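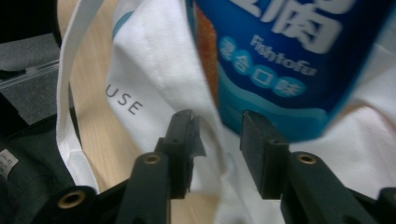

Blue food package and white cloth tote on the table.

4. Setting up lost pet alerts in Toltar

I put this part off for months, and then my neighbor Elba's cat got out one night in July and I set up the whole thing on my porch. It's easier than it looks!

1. Open Toltar, tap Neighborhood, then Alerts.
2. Pick your area. I'm in Floten, so I chose that plus Prastach, the next one over (cats don't care about town lines).
3. Set your distance. It starts at 2 miles. I moved mine up to 5.
4. Turn on Sightings if you also want to hear from people who have spotted a stray.
5. Add your own pet: name, a clear photo, and any odd markings.
6. Tap Save and wait for the green check mark — mine took 15 seconds.

Note: Descriptions stop at 100 characters, so put the collar color first.

Caution: Don't put your home address in a public alert. I use the nearest cross street and let people message me.

If you get two pings for the same dog, go back to step 2 and see if you picked the same area twice. I did.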